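Wash Labels Should State a Number of Washes

Marcus Mahmoud
October 21, 2018 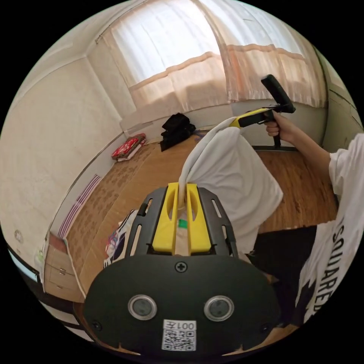

A corner of white cloth.

A care label states the maximum temperature, whether the item may be bleached, whether it may be tumbled and how hot the iron can be. It does not state how long the item will last if all of this is obeyed. I think it should, and I think the figure should be a count of wash cycles.

The usual objection is that textile life depends on use. This is true of tyres, paint and batteries as well, and all three are sold with some rated figure. A rating is a result obtained under a stated test. The buyer of a pillowcase does not need a promise. He needs a way to compare one pillowcase with another, and at present he has thread count, which says little about wear and is easily inflated by counting the plies of a yarn separately.

I kept the linen records for Gralley, a small group of guest houses, until April. We bought flat sheets from two suppliers, Rirent and Wundeck. Both were sold as cotton-rich, both carried the same five care symbols and the price differed by very little. The Rirent sheets began to split along the hem at 50 washes. The Wundeck sheets were still in use at three times that. Nothing on the packaging would have let us predict it.

The laundry log ran to 3367 entries, of which 3048 were usable. The rest had no batch mark, usually where the ink had faded. Ink is a separate problem and I will only say that woven tags are worth the extra cost.

A workable rating would fix four things: wash temperature, detergent dose, drying method and the point of failure. The last is the hard one. Loss of tensile strength is simple to measure but means little to a household. A hole is clear enough but comes late. I would use strength loss for the test and print only the resulting cycle count, with the method given by reference number – much as is done for other goods.

Makers will say that testing costs money. It does, but the cost falls per fabric and can be spread over a whole range. Nikolovski, who supplied our towels, already ran such tests for hotel contracts and sent us the sheet when we asked. The data was there. It was simply not printed on anything a shopper would see.

There is also the matter of shrinkage, which ought to be stated separately, in per cent, for length and width. A fitted sheet that survives a great many washes and no longer reaches the corners of the mattress has failed in every sense that matters to the person making the bed.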